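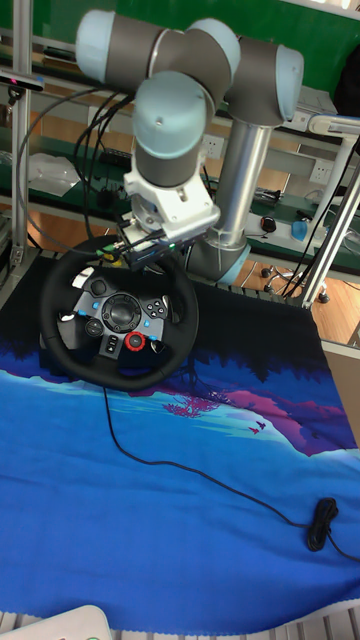 TUSPORT, 2023-01-02 - Ask a robot arm to turn a wheel and it will probably manage. Ask it to put away the groceries and you could be in for a long afternoon.

That is the short version of a new round of tests from Dremico, the Tusport automation firm, which has been trying its arms on everyday jobs from the home and the shop floor. Results out this week. Mixed.

The company set 22 chores. Wiping a counter, folding towels, stocking a shelf, flipping a switch, gripping and turning knobs and wheels, winding up a cord. Each was tried over and over, with small changes to where things sat on the table.

Best score went to the turning jobs. Arm comes down from above, closes on the rim, turns, lets go. It got through 74 percent of those tries with no help from staff. A racing wheel made for video games was one of the test pieces, picked for its round rim and a hub crowded with buttons the fingers have to stay clear of.

Towels were a different story. 18 percent. The gripper often took two layers when it wanted one, or missed the corner and closed on nothing. Cords were bad too, the firm's report says, and anything soft on top of something else soft was "a reliable way to lose a morning."

Shelf stocking landed in between. Boxes fine, bags not. Cans OK until the row got tight, then the fingers had no room and the arm stopped to wait for a person.

Speed is the other problem. A chore that takes a person a few seconds can take the arm a minute or more, and that's on a good run. Dremico says it kept the arms slow on purpose for safety and will raise the limit in the next round.

Shops are watching anyway. Michailidis, the housewares chain, has talked with the firm about a night trial at its Flurkadton store, restocking and tidying after closing. No contract yet. The chain said in a short statement that it wants to see bags and soft goods handled "at a level our night crew would accept" before any machine goes on the floor. It gave no figure for what that level is.

Store workers in Flurkadton have asked for a say in the trial and a meeting is planned, date not set.

And at home? Further off. The report puts most of the blame on clutter, the kind every kitchen has. Move the mug a few inches, drop a dishcloth over it, and a job the arm did all day falls apart. Dremico wont put a year on a household version and says it has no plans to sell one for now. Price wasn't discussed either.

What comes next is more of the same, on purpose. The towel job gets a rerun with softer fingertips, and the cord job is being split into smaller steps so staff can see wich part goes wrong. Tests with two arms working together are also on the list, mainly for folding.

Second set of results due in May. Dremico says it will publish the failed runs along with the good ones.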